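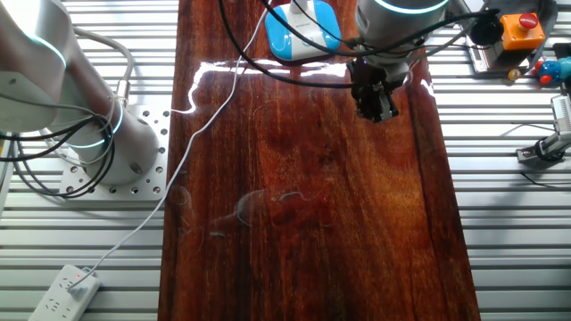
About Cakito

Cakito is a small finishing shop. We put the shine on wood: table tops, shelves, stair treads, piano lids, the odd cabinet door that has lived too long beside a kettle. If it is flat or nearly flat and made of wood, there is a fair chance we have had one like it across our benches, and if we haven't, we would very much like to hear from you.

The shop was started by Yurii Sirko and Nayeli Yupanqui, who met while working for a furniture maker called Ivanyshyn and spent most of their lunch breaks arguing about varnish. Yurii liked it deep and glossy, the kind of surface you can catch a window in. Nayeli preferred a soft satin that you want to run your hand over. They still disagree, and you will hear both sides if you come in to choose a finish, usually at the same time and with a sample board in each hand. We have lost a good many afternoons that way and don't regret them.

What we do

Most of our work is long boards in reddish and brown tones, finished to a high gloss. People bring us counter tops, bench seats and window sills, and what they nearly always want is for the grain to come forward – those dark streaks with the orange and amber running in between – without the wood looking as though it had been dipped in syrup. Getting there takes patience. We sand, we wipe down, we put on a thin coat and leave it alone, and then we sand again and start over. A typical board gets more coats than its owner expects, and it stays with us longer than its owner would like, for which we can only offer coffee and a chair by the window.

We check gloss by looking at reflections. A light held over a finished board will tell you more than your fingertips can: if the edge of the glare goes wavy, we talk about whether that suits the piece. On an old family table a little movement in the surface can be lovely. On a display counter it may not be, and then back it goes to the sanding bench. Nayeli keeps a notebook of these decisions going back to the first March we were open, and she is quite happy to read from it.

We also repair. White rings, scratches, sun-faded patches and that sticky feeling old varnish gets in summer are all things we can usually help with. Ivan Maksymiv looks after repairs, and he will give you a straight answer on whether a piece needs stripping or only a good clean and a fresh top coat. Quite often it's the clean.

The people

Besides Yurii, Nayeli and Ivan, you are likely to meet Hằng Ngô, who mixes our stains and can match a color from a chip no bigger than a thumbnail. She came to us from picture framing and brought a very large collection of tiny jars with her. Aba Arthur answers the phone, plans the deliveries and writes the estimates. If your piece is heavy or has to go up a staircase, please tell Aba early – she likes to know the width of the door as well.

Samples and visits

Our wall of samples has 177 finishes on it, each one with a number on the back so you can write down your favorites. You are welcome to borrow up to three and live with them at home for a week or two, in your own light, which we really do recommend. We have had people change their minds completely between our showroom and their own kitchen! All we ask is that they come back in time for the next person.

The showroom is open most mornings, and for longer boards we'd ask you to call first so we can clear a bench. We take in pieces up to 3000 mm long. Estimates are free and good for 30 days.

Looking after your board

Every piece goes home with a care sheet, but the short version is a soft cloth, barely damp, and a dry one straight after. Please go easy on spray polish. Put felt under lamps and vases, and let a new finish settle in before you set anything heavy on it. If something does go wrong, call us before you try anything from under the sink. Ivan would much rather have a five-minute chat.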